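Herkell Packing Notes

A plain-text collection of packing and shipping notes for small, breakable goods. It covers choosing a box, padding, sealing, labeling and handling returns. There are 2,499 notes, one per line.

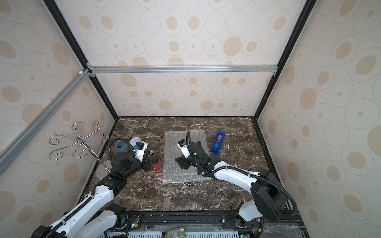
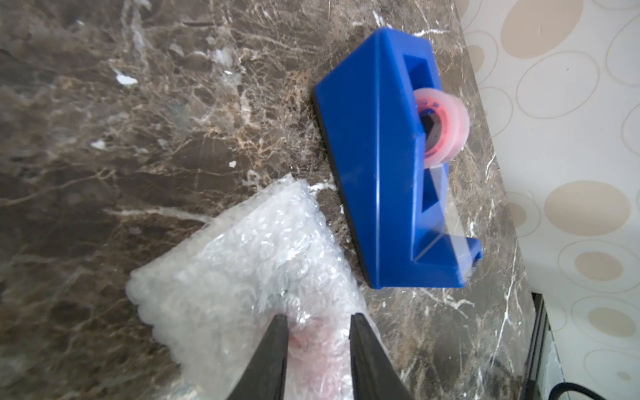
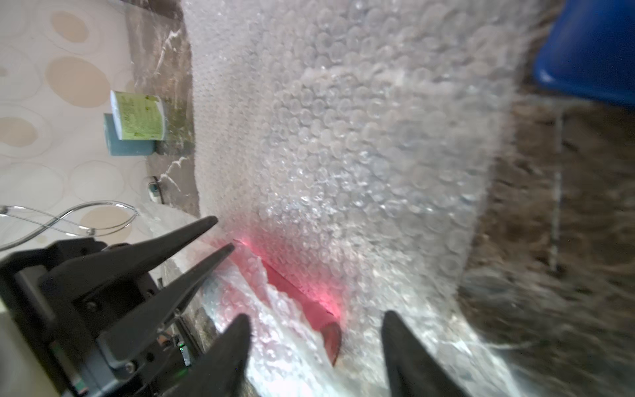
Dark marble top with beige oval-print walls (first and second); bubble wrap (second and third).

What is in the files

notes.csv – the notes themselves, with an ID, a topic, the text and the initials of whoever wrote it
topics.csv – 20 topics with a short definition of each
changes.txt – what was edited, and when

The text column is UTF-8. Line breaks inside a note were replaced with a single space. Empty cells mean the field was left blank on the original card.

Where the notes came from

Wenche Blomqvist and Margit Dobos ran the mail-order side of Engebretsen, a shop selling glass and ceramics, and kept their notes on index cards. Eetu Pitkänen typed up the cards one winter and finished in December. Tyra Sandberg assigned the topics. Where a card fit two topics, she picked the one named first on the card.

Spelling was corrected. Wording was left alone, so expect shorthand such as "dbl wall" for double-wall cardboard and "TSU" for this side up. Customer names and street addresses were removed before the file was built. Town names are still there.

Known problems

Topic 3 (corner padding) and topic 11 (edge padding) overlap. We may merge them.
Box sizes are in inches on the older cards and centimeters on the newer ones. The unit is given only when the card gave it.
Postage prices are out of date – do not use them.
Notes on the Delness depot describe a drop-off point that has since closed.

Version 2 fixed a sorting error that put some returns notes under labeling. If you have version 1, replace both CSV files, as the IDs changed too.

Use

Free to copy and change for any purpose. Please credit Herkell Packing Notes. Corrections go to Hjørdis Holmgren, who keeps the original cards and can check a line against them if you send the ID.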